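Plant Hairs and Greenfly: My Second-Year Project

I picked leaf hairs because I'd already spent most of April squinting at them down a borrowed hand lens and didn't want to start again with something new. My supervisor, Shadi Qaisi, wanted a project on roots. We had a bit of a back and forth about it and I won, mostly by having the seeds sown before the meeting!

The question was whether aubergine seedlings with hairier leaves get fewer greenfly. I grew two sorts, Vammont (very furry, almost felt-like underneath) and Clisadow (much smoother, though still a bit scratchy on the veins). There were 88 plants in total, split evenly, all in the same compost on the same bench in the Wouters glasshouse. I let the greenfly in after the fourth true leaf opened and then counted them once a week for five weeks.
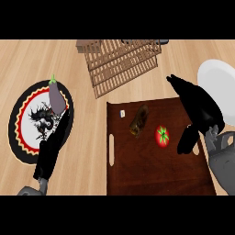

Counting hairs was far harder than counting greenfly. Aubergine hairs are star-shaped, with several arms coming off a short stalk, and on a young leaf they overlap so much that you lose your place every few seconds. I took a small square from the third leaf of each plant and only counted the underside. I also had a go at the fruit, thinking there might be hairs there too, but the skin is smooth and the only part worth looking at was the cap, bright green on the purple one on the dragon-ish plate and a good deal duller on my own Clisadow fruits. I left caps out of the results in the end.

Over the five weeks I counted 1386 greenfly on Clisadow and 282 on Vammont, which was a bigger gap than I'd hoped for. Most of the Vammont ones were sitting on the stem just below the growing tip (where the hairs are shorter), so I wish I'd recorded stem and leaf separately from week one. I only started doing that in week three.

The other problem was watering. Wissam Darwish covered for me while I was away and gave the Clisadow end of the bench more than its share, and soft, well-watered growth might well suit greenfly. If I did it again I'd mix the two sorts up along the bench and weigh the pots.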